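Trusside > Notebooks > Shelf picking > 18 September 2020

Long day on the shop shelf, and a very good one. Guadalupe Becerra drove in the morning, I took over after lunch, and we came out with 63 demonstrations I'd be happy to train on. In July we would have called that a week's work!

Same task as before: pick drinks off the shelf, put them in the blue basket. The change is that we now treat the two hands as one job. The old Lenetti set had the left arm parked and the policy learned to ignore it completely, so every episode from now on has the left hand doing something with the basket while the right goes to the shelf. It makes teleop harder for the first 10 episodes or so and then it suddenly feels natural.

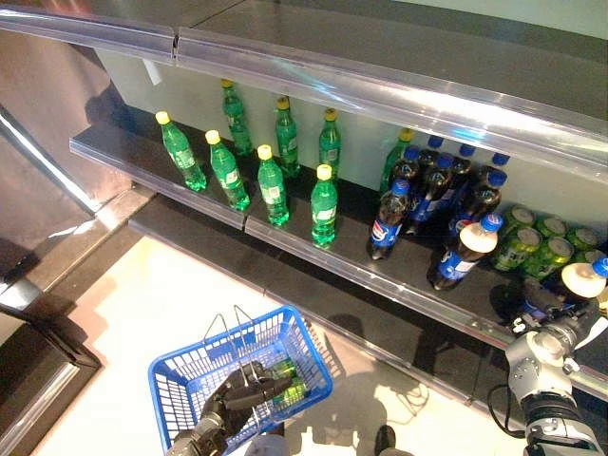 Do we keep an episode if the operator fumbles a grasp and then recovers? We keep it, as long as the recovery happens in the same attempt and nothing has been reset by hand. The Badawi model was trained on clean grasps only and froze the first time a bottle slipped, so recoveries are worth having. Tag them "rec" in the log and leave the timing alone.

Things I want to remember about the driving:

Come in to the Pepsi bottles from the front rail side. Going over the top works for the cans but on bottles the wrist ends up at a silly angle and the neighbors go over. Guadalupe has a lovely trick where she nudges the bottle a little before closing the fingers – I copied it all afternoon and my drops went way down.

Slow down at the basket. The wire handles are thin and the depth on them is poor, so go between them and never across. Two episodes binned for this, both mine.

Leave the shelf uneven between episodes. I caught myself straightening the rows again this morning (habit!) and that is exactly the data we have too much of. Crowded, leaning and half hidden is what we want. 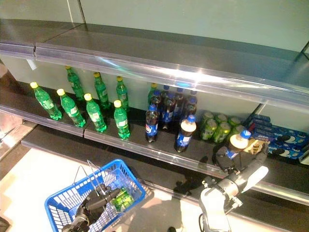

Elba Bravo looked through the first batch over lunch and flagged a lag between the head camera and the right gripper state, 46 ms on the worst episode. She thinks it's the logger buffering and not the arm. She has a fix on the Pavthorpe branch, so pull that before recording anything else. The morning episodes can be shifted afterwards, no need to redo them.

Also new today: holding the basket up with the left hand and bringing it along under the shelf. I wasn't sure we could drive it without the arms getting in each other's way, but it's great fun and the reach for the right arm is much shorter.

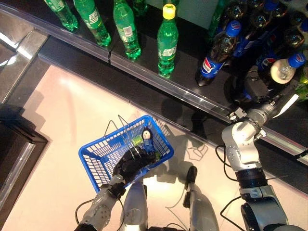
Left hand on the basket rim, right gripper in among the Pepsi bottles.

Target for the set is still 600. To do next: more green bottles, more starts with something already in the basket, and ask Elba whether the "rec" tag survives the export.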